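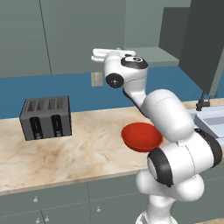 **How far have we got with the Flester hedgerow survey?** Three of the four parishes are walked and written up, and the last one, Closton, should be finished before the leaves are down.

I'm sorry this is a longer report than the one you had in the spring, but it has been a full summer and I would sooner tell you too much than leave you wondering where the grant has gone. The short version is that we have now recorded 3,111 metres of old hedge in the Tritton valley, all of it on foot and most of it with brambles round our ankles, and the maps are in much better shape than I dared hope when we spoke.

## The walking

August was dry and we made the most of it. The stretch along the mill lane took far longer than planned because the hedge there is so mixed (hazel, field maple, spindle, dogwood, a good deal of old hawthorn) and every change has to go down on the sheet. The two farms at the top of the valley were very generous about letting us through, and one of them lent us a tithe map that had been rolled up in a cupboard. It shows boundaries we had no idea about, and I have spent more evenings with it than I ought to admit.

We did lose a week in the lower meadows when the cattle were moved in, and I thought it wiser to go elsewhere than to argue with them.

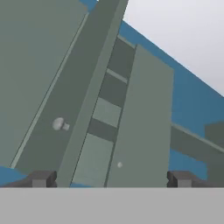
*Paloma Holloway*

## Planting and gaps

You asked in your last letter about the gapping up. We have ordered 200 whips for the winter, mainly hawthorn and hazel with a little guelder rose, and they will go into the 5 worst gaps on the Closton side. I had hoped to do more, but the price of guards has gone up and I didn't want to plant anything we couldn't protect from the rabbits, who are having a very good year of it. The owners have agreed to leave those lengths uncut for 2 winters, and I have that in writing.

## Money

We are a little under on travel and a little over on printing, and the one more or less pays for the other. The Lefèvre bequest has covered the hire of the village hall for the open evenings, so nothing has come out of your grant for those. I would like to ask whether the small amount left in the training line could be moved across to hedgelaying tools. We have plenty of people who now know how to use a billhook and not nearly enough billhooks to go round.

## What comes next

Closton first, as I say, and then the slow business of typing everything up and checking it against the old maps. I would dearly like to have you out for a morning once the planting starts. The lane is muddy but the view over the valley is lovely, and there is always soup at the hall afterwards.

The full survey sheets will follow by post, and the receipts are in the brown envelope with them.

September 20, 2018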